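Chapter 2
Choosing a Gripper Kit

If you have ever helped a small child carry a spoon across a kitchen, you already know a good deal about this chapter. Holding a thing firmly and holding it well are different skills, and a buyer who looks only at the grip strength printed on the box is going to be disappointed sooner or later (I was, twice!). So before we get to catalogs and prices, I'd like us to spend a little while with one ordinary hand-held kit, the Vekuser, and with the sort of polished metal utensils you could find in any kitchen drawer.

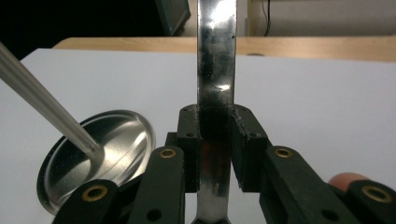
Figure 2.1 Two flat pads closed on a strip of polished steel, with a ladle lying to the left.

The Vekuser is sold by Pakura as a bag of 26 parts, and it costs 389 dollars with the spare pads included. Most classes put it together in some 50 minutes, though mine has always taken longer, and we have always enjoyed it. Notice the brass rings where the arms pivot. When you compare kits, ask the seller whether rings like these can be replaced one at a time or only as a set, and write the answer down, as it makes a great difference to what you will spend later on.

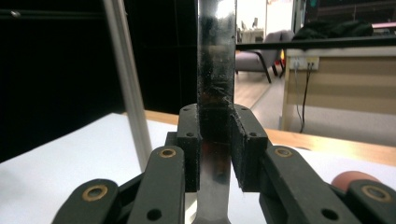
Figure 2.2 Pads pressed against the narrower part of a metal strip that is smudged higher up.

Shiny metal is a hard customer. It shows every smudge, it throws back the light, and it gives a flat pad very little to hold on to. Bontu Wolde's class at Dosthorpe tried three kinds of pad on the same utensils last January, and their notes, which you will meet in Section 2.4, are a lovely model of how to review a product fairly.
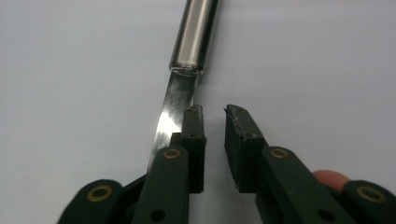 Kiros Weldu
Lead author and workshop instructor, Dosthorpe

2.1 Reading the Pads First

Start any review at the pads. On a used kit the upper ends may be chipped and ragged, and you should sketch that wear before you pick anything up. Then set a knife on a plain white surface, open the fingers on either side of the blade, and look at how evenly they line up with it before you close them.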